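Section 3: Putting up your Zorneck hallway light

This is the fun part of the guide! By the end of this section your Zorneck will be on the wall, charged, and coming on by itself when someone walks into the hall. You can do the whole job alone, though a second person is handy for step 5.

What you should have in front of you

Light bar with motion sensor
Magnetic mounting plate with adhesive backing
Charging cable
Alcohol wipe
Paper template, printed on both sides
Two wall screws and anchors (only for rough or textured walls)

If your plate is missing its adhesive backing, ask us for part 548 and we will mail one out. Use the screws in the meantime if you can't wait.

Charging it first

1. Slide the switch on the back to OFF.

2. Plug the cable into the light bar, then into any ordinary phone charger. The small lamp next to the port glows amber while charging and goes green when the battery is full.

3. Leave it alone until it's green. We know it's tempting to stick it up straight away, but a half-charged light will dim early on the first evening and you'll think something is wrong with it.

Caution: Do not charge the light on a bed, a sofa or a pile of coats.

Choosing the height

The sensor looks outward and slightly down, so the best spots are between knee and hip height. Low down, the light washes across the floor and you can see where you're stepping without being dazzled at two in the morning. It really is a lovely effect on a long hall! Higher up it works more like a normal lamp, and it will also spot people on the stairs if your stairs open onto the hall.

Shiny floors bounce the light around, so on polished wood or glazed tile start with the Low setting. Carpet and cloth soak it up, and there you may like Medium or High better. High is 200 lumens, plenty for finding a dropped key.

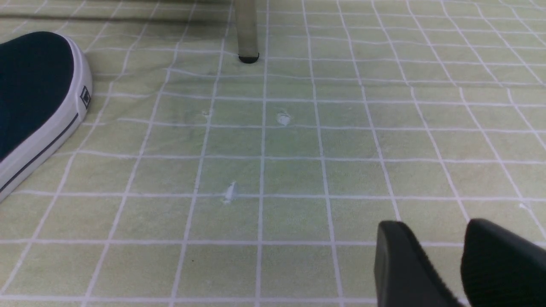

Light green flooring with a white grid pattern.

4. Hold the paper template against the wall at the height you want, with the arrow pointing up. Walk away, come back through the door, and picture where your legs pass. The sensor sees movement across its view much better than movement straight toward it. A side wall nearly always beats the wall that faces the door.

Note: Keep the light away from radiators and heating vents. Warm air moving past the sensor can set it off, and you'll find this out in October when the heat comes on.

Mounting the plate

5. Wipe the wall with the alcohol wipe and let it dry all the way. Have your helper hold the template level while you mark the two corners in pencil.

6. Peel the backing and press the plate to the wall between your pencil marks. Push hard with the heel of your hand for 10 full seconds, then go over the corners with your thumb.

7. Wait one hour before you put the light on the plate. On fresh paint, wait until the paint has fully cured – your paint can will say how long – or use the screws.

8. Bring the light bar up to the plate. The magnets will grab it and give a solid click. If it turns easily when you nudge one end, it is on backward; take it off and flip it over.

Caution: The plate contains strong magnets. Keep it clear of pacemakers and other medical implants.

Setting the sensor

9. Slide the switch to AUTO. The light blinks twice and then goes dark. Step out of its view and let it settle for a minute.

10. Walk in through the door at your normal speed. The light should come on by your second or third step inside. If it comes on late, loosen your idea of where it belongs and try it farther along the wall with a bit of painter's tape before you commit to a new plate.
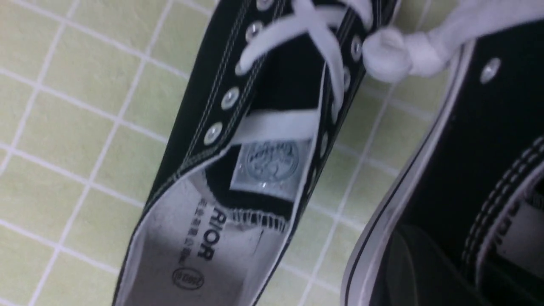
Can I leave the light on all the time while guests are arriving?
Slide the switch to ON and it will stay lit until you slide it back, though a full charge goes much faster that way.

11. Press the round button to choose how long the light stays on after the last movement. One blink means short, two blinks mean medium, three blinks mean long. Short is great for a narrow hall you only pass through. Pick long if the hall is where everyone sits down to tie their laces.

12. Hold the round button down until the light pulses to switch between warm and cool white. Try both after dark! Warm is gentler on sleepy eyes, and cool makes it easier to tell navy socks from black ones.

Keeping the view clear

The sensor can't see through things. Coats, umbrellas and tall furniture all block it, and so does a door that swings open in front of it. Crouch down so your eyes are level with the sensor and look out from there. Anything you can't see around, the sensor can't see around either.

Low furniture is usually fine. Benches and shoe racks sit under the beam if the light is at hip height, and a metal rack won't bother the magnets unless it is pushed right up against the plate.
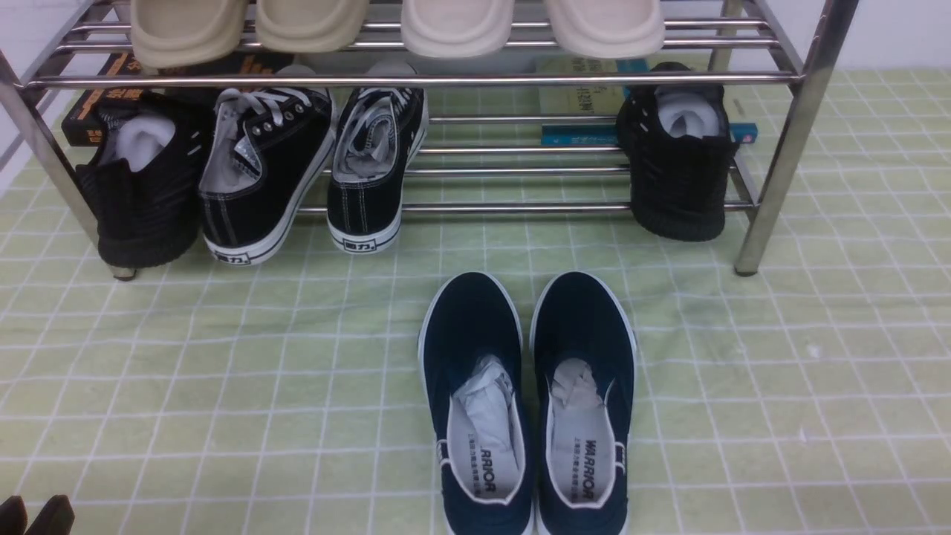 Two-tier metal rack with slides along the top.

Pets will set the light off if they pass close by. To cut this down, turn the sensor collar (the gray ring) one notch clockwise, which lifts the lower edge of its view. Large dogs will still be seen. Annatjie Ndlovu on our help desk has two of them and says she has come to like it, as the light now tells her when someone wants to go out.

Two lights in one hall

A pair of Zornecks can work together, so that walking past one wakes the other. It's wonderful in an L-shaped hall. Set both to AUTO, hold them side by side, and press both round buttons at once. They blink together when they are paired. Put each one back on its plate and test from both ends.

Note: Paired lights share the same timer. Changing one changes the other.

If pairing fails, check that both batteries are well charged and try again away from the microwave. 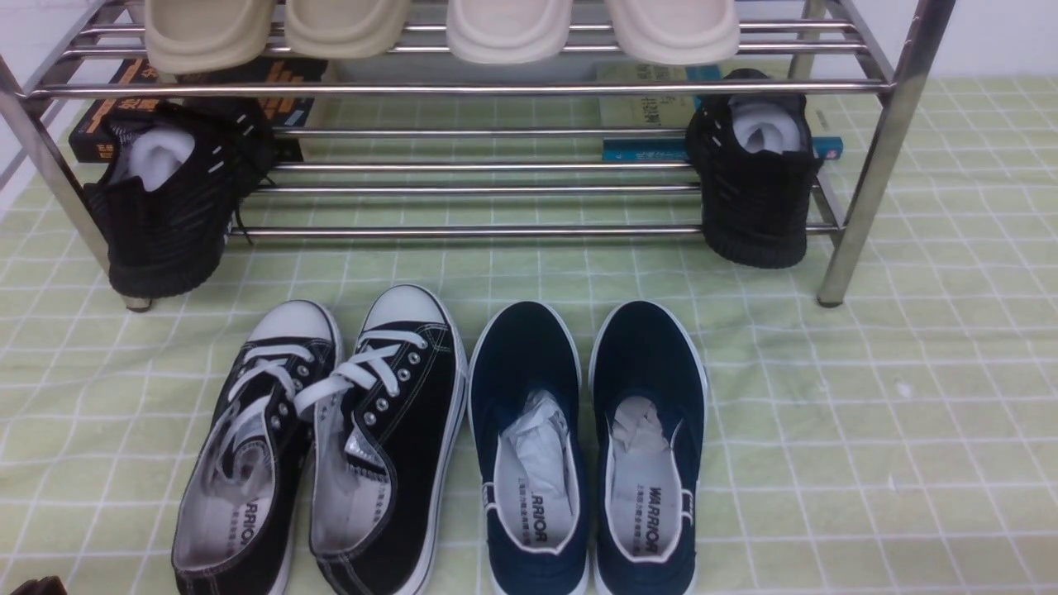

Cleaning and recharging

13. Dust the lens with a dry, soft cloth. For fingerprints, dampen the cloth with plain water. Never spray anything straight at the sensor.

14. When the lamp blinks red, lift the light off the plate and recharge it as in steps 1 to 3. The plate stays on the wall.

To remove the plate for good, warm it with a hair dryer on low and slide a length of dental floss down behind it. Go slowly over wallpaper.

Section 4 covers timers and vacation mode.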